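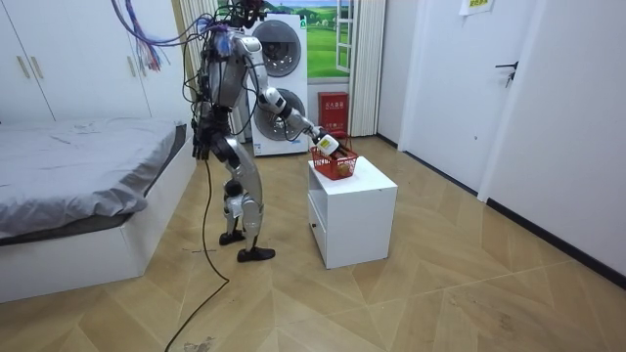
Hazem Fahmy would like it known that he has been reading the same novel since January, that he is enjoying it, and that he could not tell you the name of a single person in it.

He was one of 1,214 adults who answered this year's Weltano Bedtime Reading Survey, and his reply is fairly typical of the post we received.

STULASBRIDGE READS ITSELF TO SLEEP, SURVEY FINDS

By Souad Ouali, Weltano press office
January
Reading time: 3 minutes

Weltano, the independent bookseller and publisher of short fiction, today releases the results of its survey into what the people of Stulasbridge read in bed, and how far they get.

The answer to the second part is page 2. That was the most common reply when we asked how much people managed on a normal weeknight. A fair number of respondents added that one of those pages was usually the one they had read the night before, gone over again in the hope that it would ring a bell.

Other findings include:

- 300 people said they had a book by the bed which they had told somebody else they had finished.
- 133 said they had been given the same book more than once by the same relative. Most had thanked them each time.
- The most popular bookmark is a receipt. Proper bookmarks came well down the list, behind train tickets and the flap of the jacket.
- Cookery books are read in bed far more often than they are used in kitchens. Respondents were firm that this counts as reading, and we have let them have it.

Abdelghani Ghoneim, who wrote the questions and then had to read the replies, said: "We left a box at the bottom for any other comments. I had expected a line or two. One gentleman sent us four sides on why he will never forgive the ending of a sea story he read as a boy, and he still wouldn't tell us which one it was. I have been through every sea story we stock."

Along with the survey, Weltano is launching Lights Out, a series of small paperbacks meant to be read in a single sitting, or a single lying down. Each holds one complete story. The type is large, the chapters are short and the covers are matt, after early readers complained that shiny ones threw the lamp back in their eyes. There are no maps, family trees or lists of characters at the front. If a story needs one, we reckon it belongs on a different shelf.

The first title, The Ferryman's Other Coat, is by Aicha Chraibi. It concerns a man, a river and a coat, and several early readers have reported reaching the coat.

"I was told people might drop off halfway through," said Chraibi. "I've taught evening classes for years, so that's nothing new. I put the best bit near the front."

A second title, by Shigeru Kamata, follows in spring. It was going to follow in winter, but he fell behind. He says he has been reading.

The books will be sold at the Weltano shop on Abdel Rahman Row and at the Flutano café next door, where the staff have kindly agreed to stock them beside the camomile tea. The launch begins at 7 p.m. and will be over by nine, on the grounds that everybody has somewhere to be. Dressing gowns are welcome and slippers are at the wearer's risk — the shop steps are steep and the handrail is on the wrong side.

Review copies are available from the press office. Reviewers are asked to say how far they got.

COMMENTS

pagefortyish
My wife read this out to me in bed and I missed the end. Is there a launch or not?

Marrow Lane
Cookery books DO count. I have been reading the same one on pies for two years and I know it better than most novels.

T. in Stulasbridge
It's the one with the lighthouse, isn't it? The sea story. Dreadful ending. Tell him he's not alone.

oldgreenlamp
Any chance of hardbacks? The paperback sort fall on your face and you don't even wake up.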